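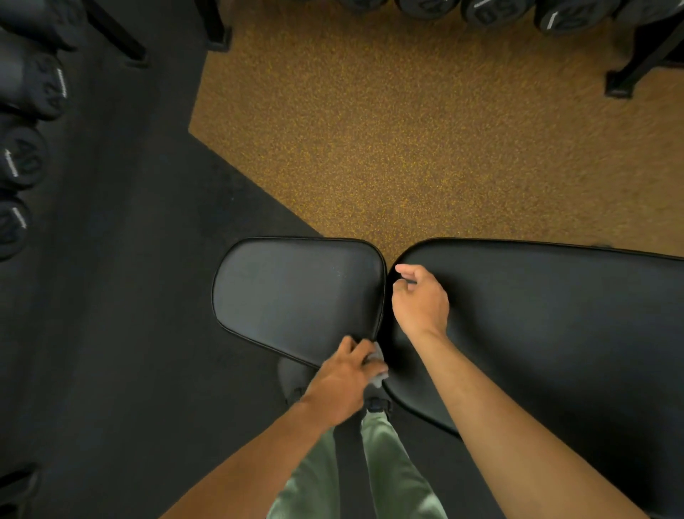
Ticket 276 was opened by the front desk at the Judance gym on July 13, 2019, under the heading "Adjustable bench, sticky between pads". Two members had complained that the bench left a tacky line on their shirts, and one of them had also heard it creak when he lay back. The stickiness was easy to place once the cleaning began. It was down in the narrow gap between the seat pad and the backrest pad, where a quick wipe over the top doesn't reach, so a small grey cloth was bunched up and pressed into the gap by hand. The raised seam around the edge of the seat pad needs the same treatment. The faint pale specks near one corner of the seat are noted here so they don't get reported again as a new fault.

Status: open
Assigned to: Ruben Van Beek
Item: adjustable bench, black, free weights area
Priority: normal

Entry 1
Wiped both pads with warm water and a drop of washing-up liquid. Tops fine. Gap still tacky when I ran a finger down it. Asked the desk what the evening shift had been using and was told Kuvon spray, neat, straight on to the vinyl. The label on our bottle says to dilute it, 700 ml of water to one capful. Neat spray runs into the gap, dries there and picks up dust and sweat. I think that is most of the problem.

Entry 2
Went over the gap again with plain warm water, cloth folded into a narrow pad and pushed in from both ends. Two rinses of the cloth. First rinse came out brown, second nearly clear. Left the bench upright for the afternoon with a note on it.

Do not use a scraper or a knife in the gap. Someone did that on the old bench and cut the seam, and we ended up paying 169 for a new pad.

Entry 3
Creak. Sat on the seat and leaned back at each setting. It creaks at the two lowest ones and is quiet at the rest. First thought was the pads rubbing together, but the noise is still there with a folded towel between them. Checked the bolts under the backrest. One was a quarter turn loose — tightened it. Creak is less but has not gone.

Entry 4
Desk asked if the bench should come off the floor altogether. I said no. The pads are firm, the backrest locks at every setting and nothing moves sideways. It is a noise.

Entry 5
Rang Rivodis, who supplied the bench. They said to put a little dry lubricant on the hinge pin and keep it well away from the vinyl. They also wanted the order number, which is in the blue folder under "Ji" for some reason. Moved it to "Benches".

Entry 6
Lubricant on, excess wiped off, backrest raised and lowered through all its settings a few times. Quiet on every setting now except the very lowest, where there is one click as it drops into place. The other bench of the same type does that too, so I am leaving it.

Changes for the evening shift
Kuvon diluted only, and on the cloth, never on the pad.
Gap and seams wiped by hand at closing.
Cloths into the wash after each shift. Do not leave them hanging on the rack.

Entry 7
Gap checked again after a week. Dry, no tackiness, no new complaints at the desk. The diluted bottle had been topped up with neat spray by somebody, so I have emptied it and written the mix on the side in marker.

Status: closed. Reopen under the same number if the creak comes back.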